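Stastero Laboratory, Prasulthorpe — project diary
Entered by the duty operator, April

The morning was given to teaching by remote control on the parts board. The operator guided both arms from the control desk, with each attempt limited to 90 seconds. A total of 30 attempts was recorded before the midday break.

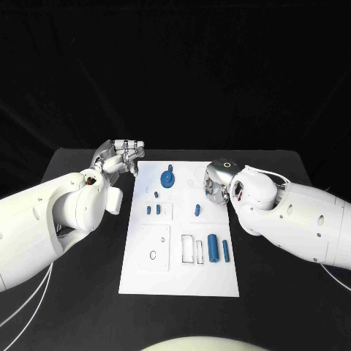 Both hands over the board, with the blue parts and outlined slots below.

Attempts in which the operator hesitated were marked for review — they will be kept apart from the Yagi set. Work resumes at 2 p.m. with the cylinders.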